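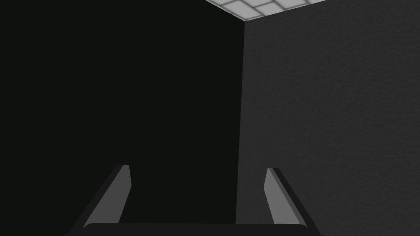

Aisling Mac Suibhne wrote to us that her site had good rules for the real arm and none for the simulated one, and that every argument about a failed run came back to that. She asked if the rule set could be used without a physical robot on site. It can. The simulation part is complete and is sold separately.

Veso Gripper Rule Set, Simulation Part
Item no. KN-771
Supplied by Kunham

The rule set is a written standard of practice for teams that run two-finger grippers in simulated rooms. It has nine rules, a run log template and a checker that reads the log. It says what must be true before a run starts, what stops a run, and what has to be written down afterward.

Before a run
Jaws open, nothing held. Gripper model and finger length match the sheet. Room file is locked and its version is in the log. Speed limit is set in the controller - a limit set only in the script does not count under Rule 3.

During a run
Contact with a wall, a cabinet frame or a fixed panel ends the run. Contact with a handle is allowed only if that handle is named in the task. 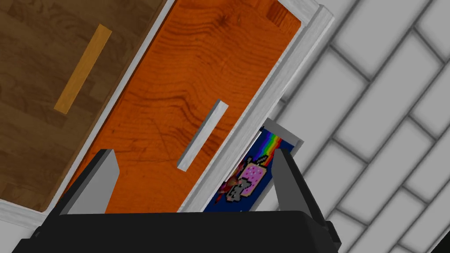 Drawers and doors are treated as separate fixtures even when they share a cabinet, and each one needs its own line on the task sheet with an opening limit. Loose items get a line too. If an item is not on the sheet, the gripper may not close on it, and the checker will mark the run as failed whatever the task score says.

After a run
Save the log before resetting the room. The reviewer must be someone other than the operator. A failed run keeps its number and is never deleted. 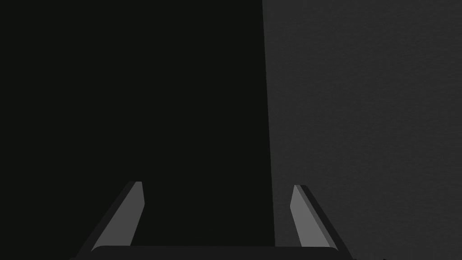 Parallel-jaw gripper in simulation, jaws open.

What you get
Rule book, PDF and printed
Task sheet and fixture sheet, editable
Log checker, up to 2000 lines per log
One year of rule updates

Requirements
Any simulator that can export contact events with a time stamp. Longer logs have to be split, and the Lulberg add-on does this automatically. Kinsella controllers need the February update or later.

Please note
This is a practice standard. It does not replace the safety assessment for a physical cell, and passing the checker does not clear a program for use on hardware. Rule 9 requires a new sign-off when a program is moved across.

Current edition: June 2020. Owners of the earlier edition can download the changed pages from their account.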